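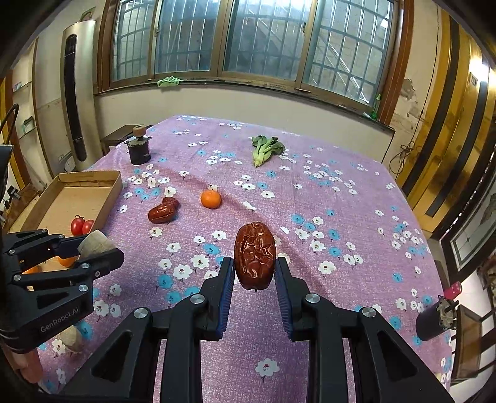 A dried red jujube over the flowered tablecloth, with the bok choy farther back.

I came to talk about soup and got no farther than the table for a good half hour. My host writes the recipe letter for Studa, the little food co-op on our side of town (70 households at last count), and she sorts her produce at the window before she cooks a thing.

"I can't think in a refrigerator," she told me. "Everything's in the dark in there! I want it out on the cloth where I can argue with it."

So out it comes. She likes a low cardboard box for the tomatoes and the oranges, no lid, no lining, and she'll use the same box until the bottom gives up. Greens stay out of it, always. "Bok choy bruises if you so much as look at it," she said, and then talked for ten minutes about her old kitchen in Durnico, where the counter was so small she sorted on the ironing board.

I asked about the jujubes, which I've only ever had in tea. She puts 2 in a pot of broth, never more, and she's firm about it. "They're sweet, they take over. My first try tasted like candy!" She buys hers dried at Huỳnh, the grocery by the bus station, and swears the really wrinkled ones have the best flavor.

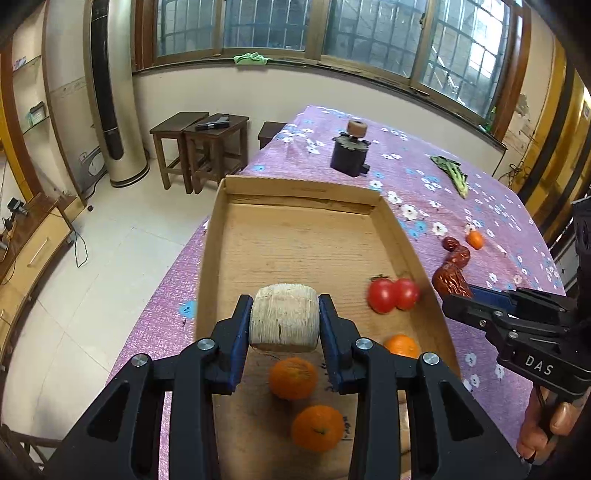

Not every reader of the letter goes along with the box, and one wrote in to say that tomatoes and oranges should never share one, that the tomatoes go soft days sooner, and that a plain bowl would do fine. She read me the whole thing over the phone later, laughing. "Maybe so," she said. "But I eat my tomatoes by Thursday."

The soup, when we finally got to it, had ginger and a lot of white pepper. I had seconds.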